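Notebook, kitchen bench, August

Continue with the sweet potato trials. Timothée Hoarau asked me last week to write down everything also when it fails, so I write everything.

Aim for today: to find one setting for whole sweet potato, skin on, so that we can use the same cooking for the Urbridge tasting and not argue each time. Up to now each person has cooked in their own manner and the results can not be compared.

Start 9.40 am. Washed the potatoes under the tap with the soft brush, dried them with paper towel, did not peel. Trimmed only the ends where they were black. Weighed on the small scale: first one 415 g, second one 400 g. I would prefer them more equal but the bag from Olaniyan is what we have until the next delivery.

Water 700 mL, measured in the plastic jug. Lid on before the dial is turned, every time. The dial has three labels on each side in Chinese and I still mix up two of them, so I have put the translation on a card in the top drawer. Please leave the card there.
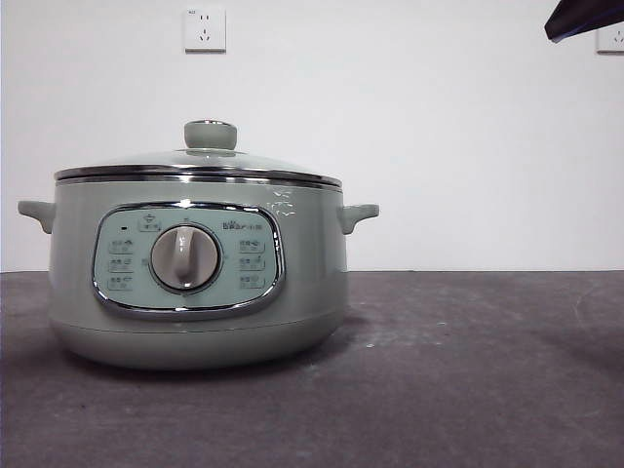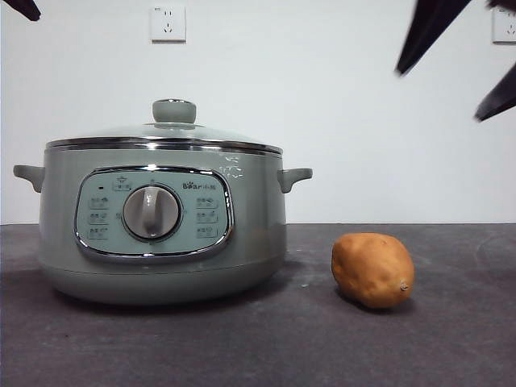 First run, potato 415 g: the knife went in easily at the two ends but in the middle there was a hard part, the size of a coin. Colour was good. The skin had split on one side and some juice went in the water, which became a little bit brown.

Second run, potato 400 g, same water amount but fresh, and ten minutes longer. Soft all the way through. Taste is sweeter than the first, maybe also because I was hungry by then. The skin came off by hand without tearing the flesh. Mash from this one was smooth with only a fork, 170 g kept in the fridge in the container with the blue lid, labelled. The rest we ate with butter.

Problems. The water was lower than I expected at the end of the second run. If somebody wants to cook longer again, they should begin with more. Also the glass lid drips when it is lifted, so lift it toward the wall and not toward yourself, I have now a wet sleeve. The bench is dark grey and shows every mark of dried starch, wipe it while it is still damp.

Compared with the notes from the Drevow oven test: the oven gives better flavour, I must admit, but it takes the whole morning and the kitchen is too warm after. For the tasting I think the pot is good enough.

To do:
Repeat the longer time with two potatoes together, side by side, not one on top of the other.
Ask Timothée if he has still the thin probe thermometer from Stodska, mine reads strange.
Buy baking paper and more paper towel.
Descale the pot, there is a white ring inside at the water line.

Finished 1.15 pm, everything washed except the jug, sorry, I will do it after lunch.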